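Home Older Newer Archive About

June, late. Zoila came over for dinner and we got into it again about whether a machine will ever do my chores. She says two years, easy! I say ask me when one can deal with a front hall (jackets, bags, whatever got dropped by the door) without a person hovering over it. Picking up one small thing from a table, fine, I'll give her that. Then she started pricing them and I said for 700 dollars I'd rather keep hanging up my own coat, thanks.

Hernán thinks laundry will be last, and I'm with him, fitted sheets beat me every single time. 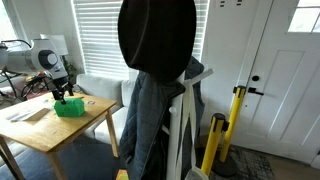

Anyway, I promised Zoila I'd keep an open mind until Christmas, and she still owes me a pie dish.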